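4. Your first recording run

Before you start, you should have the Jomora gripper charged, paired and strapped to your good hand, and the Bison recorder showing a green dot. If the dot is amber, go back to section 3 and redo the pairing. I know, I know, it's a pain!

1. Wipe the lens with the dry cloth from the kit. I do this before every session, even when it looks clean, because a thumbprint turns the ceiling lights into big fuzzy blobs.

2. Check that the marker plate stands upright beside the jaw and isn't wobbling. Press it in until it clicks.

Note: don't stick tape over any part of the black pattern. The software needs all of it to work out where your hand is.

3. Open Uzor on the laptop, choose New task and type a short name in plain words. "Open door" is great. "Test2 final new" will drive you crazy in September.

4. Hold the gripper at chest height, squeeze it shut and let go again. The jaw reading on screen should climb to 90 and drop back to zero. If it sticks at 65 or so, the cord is twisted (mine always is), so unclip it and start over.

5. Press Record and do the task once, at the speed you'd pour a cup of coffee. One try, one clip. If you fumble, finish anyway and tag it "miss" afterward. I keep mine, they're useful!

Caution: watch where you're walking. It's very easy to stare at the jaw and back into a railing or a colleague. Keep loose cords out from under your feet.

6. Change something small and go again: a step to the left, a lower start, a different angle on the handle. I like to stop for a break after 28 clips, and we aim for 1,000 per task before we send anything to Gestcombe for training.

7. Scrub through a couple of clips before you pack up. The jaw should sit low and centered with plenty of the room above it. Both of these are from our corridor, with the door and its lever handle in view just past the jaw:
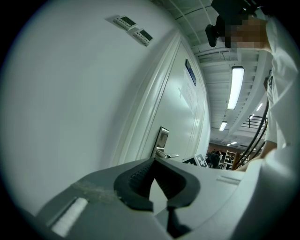
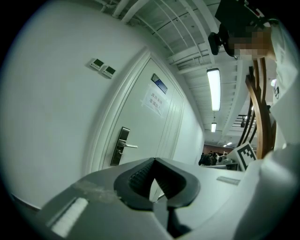
8. Plug the recorder into the laptop and hit Upload. Leave the lid open until the bar fills, then unplug. If it stalls, hit Upload again and it picks up where it left off.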